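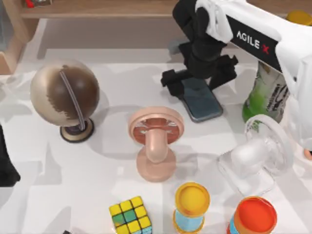 Rirkau Sets Equipment Plan for Tabletop Handling Cells

Simulation stage to precede purchase of arms and grippers

2023-11-11

Rirkau has approved an equipment plan for its tabletop handling program and will begin placing orders in December. The plan covers robot arms, two-finger grippers, work tables, spare parts and simulation software for 27 cells. Delivery will be staged, with the first cells going to the company's Tikus site.

Under the plan, each handling task is built and run in simulation before hardware for it is ordered. The current simulated table setup uses a white arm marked AGILE X with a black gripper, working over a smartphone, a desk globe, a Rubik's cube, a bottle and other household items of mixed shape. The items lie scattered on the tabletop, and the gripper must approach each one without disturbing its neighbors.

"Reach and clearance are the two figures that change an order," said Chi-keung Wu, head of equipment planning at Rirkau. "A flat item such as a phone puts the fingers very close to the table. We want to know the mounting height before we pay for the mount."

The simulation library holds 293 object models. Of these, 219 have been assigned to the first purchasing stage. The rest will be reviewed after the first cells have been accepted.

Budget Structure

Funds are divided into separate lines for arms, grippers, tables and mounts, software, and spares. Gripper fingers are budgeted as wear parts and are not included in the price of the arm. Installation and operator training are carried on the site budget at Tikus.

Each supplier quotation must state the following:

Rated payload with the gripper attached
Reach measured from the mounting face
Finger opening and replacement finger price
Controller power draw
Lead time for a replacement arm
Software license term and renewal cost

Quotations remain valid for 30 days. Integration work will be handled by Emimach, which will also prepare the acceptance test for each cell.

"Acceptance will be run on the same table layouts used in simulation," said Tae-yang Byun, project engineer at Emimach. "Where the measured result differs from the model, the model is corrected before the next order is released."

Suppliers may request the technical specification from Chun-yin Lam in the Rirkau purchasing office. Questions on acceptance testing should be sent to Emimach.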